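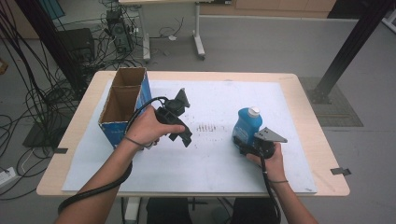

Érica Moura wants it on record that she said "cable" on the first morning, out loud, and was told to look at the firmware. She was right, and she's been very gracious about it, in the sense that she only brings it up at meals.

Two grippers, one bottle, one box. The cables leave by the front of the table.

THE LEFT-HAND PROBLEM: A GALLERY

Welcome to the bench. Readers of the last few pages will know that we teach Evetti, our two-armed packing robot, by doing the job ourselves with a pair of hand-held grippers and letting her learn from the recordings. You pick up the bottle, you steady the box, you do it again, and by the end of the afternoon you have opinions about bottles that you didn't have at breakfast.

In January we had 1825 takes in the bank and were feeling pretty good. Then we loaded the result onto Evetti, and she punched a box.

She didn't do it hard. She brought the left arm over at a sensible speed, with the jaws firmly shut, and shoved the carton sideways until it fell off the bench. Then she placed a bottle with great care in the spot where the box used to be. The right arm was a model employee throughout. Rizal Tuhumury reset everything and ran it again, and she did precisely the same thing, so at least she was consistent.

WHAT WE BLAMED, IN ORDER

The box. Too tall, too light, too shiny in the wrong places. We tried a shorter one and she punched that too.

The lighting. We moved a lamp. Then we moved it back.

The firmware. Two days, most of them mine. I rewrote a perfectly good piece of code into a slightly worse piece of code that did the same thing.

Danang Rondonuwu, for having recorded the most takes. He accepted this better than I would have.

WHAT IT WAS

Each hand-held gripper sends its jaw opening back down its cable. The left one had a plug that wasn't fully home. With the cable hanging slack it worked fine. When something tugged on it (a knee, a chair arm, the general sag of a heavy cable over an edge) the jaw signal dropped out for a moment, and our recorder, which I wrote, dealt with that by quietly filling in the last number it had. If there was no last number, it used zero. Zero means shut.

So the hand in the recording opened and closed like any normal hand, and the figures beside it said the jaws had been clamped tight from start to finish. No alarm, no red light. The file was even the right length. I was proud of that feature when I put it in. It's in the commit message.

Hertta Miettinen found it by plotting every left-hand trace on one long sheet and looking for the ones that resembled a road across Saskatchewan. There were 219 of them. We could patch a fair few from the video, but 116 were past saving and went in the bin, and yes, we kept a copy of the bin.

You might fairly ask how that many bad takes could spoil the whole batch. They were mostly from the tall-carton sessions, and the tall carton was what we'd asked Evetti to pack. For that particular job she had been studying from a very bad textbook.

THE PART THAT WASN'T FUNNY

On the third run Nabila Tjoa leaned in to catch the falling box. The arm stopped well short of her, but it stopped because Danang hit the button, and he only hit the button because he happened to be standing next to it drinking tea. The cage door had been propped open so we could get the lamp through. We'd all walked past the prop.

The prop is gone. The door has its interlock back, the stop button now lives on a lead that goes with whoever is running the arm, and boxes that fall are allowed to fall. A carton costs less than a coffee.

WHAT CHANGED ON THE BENCH

Both gripper plugs now have a screw collar, from a bag of odds and ends marked Zovberg that had been in the drawer the entire time.

A missing jaw signal stops the take and makes a noise. Rizal chose the noise. I'm told it can be changed.

Before every session you open and close each gripper fully, then do it again while someone gives the cable a good rude pull. It takes less time than complaining about it.

After re-recording the tall-carton takes we gave Evetti another go. She opened her left hand, took hold of the box, and put the bottle in. The next time she missed the box altogether, but with an open hand, and there was some cheering.

Coming up on the next page: the Udov conveyor, and why it's parked in the corner facing the wall.

Shared 14 times

4 comments

petrol_blue
Filling gaps with the last good value has cost me more of my working life than any other line of code. We had a tank sensor that reported a lovely steady level for a whole weekend. The tank was on the floor by then.

Hertta Miettinen
For the record it was seven sheets taped together, and someone has since used the back for a grocery list.

Ó Dálaigh
Would a strain relief clip at the table edge have done the same job as the screw collars? Asking before I order a bag of them. We've got the same sort of droop on ours and I don't love it.

Érica Moura
Get both. The clip takes the weight and the collar keeps the plug in. And if a colleague says "cable" on the first morning, have a look at the cable.

This site uses cookies to remember that you've already closed this notice. Accept | Manage settings

Get new gallery pages by email. One a month, fewer when things are working. Sign up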